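Samstag, 21. Februar. Projekt des Tages: der grüne Flechtkorb, in dem seit Januar alles landet, was keinen Platz hat.

2/ Ignacio meint, Handtücher rollt man. Ich meine, Handtücher faltet man. Der Korb hat sich bislang enthalten.

3/ Zwischenstand:
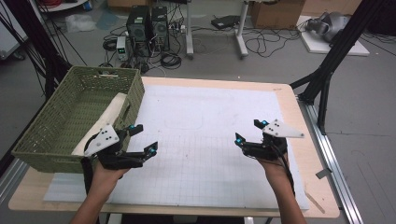
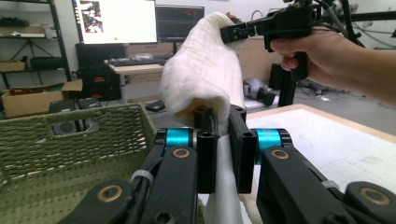
4/ Zur Falttechnik: dritteln, glattstreichen, Kante nach unten. Bei mir wird daraus zuverlässig eine Wurst – also doch gerollt.

5/ Ignacio hat 68 Videos zum Thema gespeichert. Gefaltet hat er 3 Tücher.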